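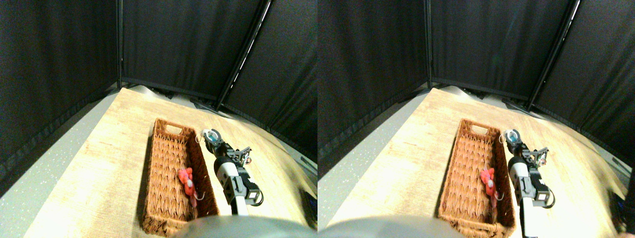 Sketex presents first results of household chore trial

The robotics company Sketex has published today the first results of Gadska, its trial program for small household chores. The program asks a simple question: can a robot arm tidy a home without help?

The answer for now is "in part". In the toy task, the arm must move soft toys and small objects between a table and a basket. From 200 attempts, 160 were completed without a person stepping in. Folding towels, the second task, remains difficult, and Sketex does not give a date for it.

"We prefer to show also the attempts which failed," says Viola Piras, head of trials at Sketex. "A plush toy is soft and changes its shape when you hold it. For a child this is easy. For our machine it is still serious work, and it is slow. One toy can take almost 3 minutes."

The tests are made at the Vitale workshop, on a table with black curtains, so that the light stays the same. From December, the company will repeat the toy task in 10 private homes, where the light and the furniture cannot be controlled.

Sketex does not plan to sell a household product at this stage. The results and the list of failed attempts can be requested from the Ikska press office, Monday to Friday.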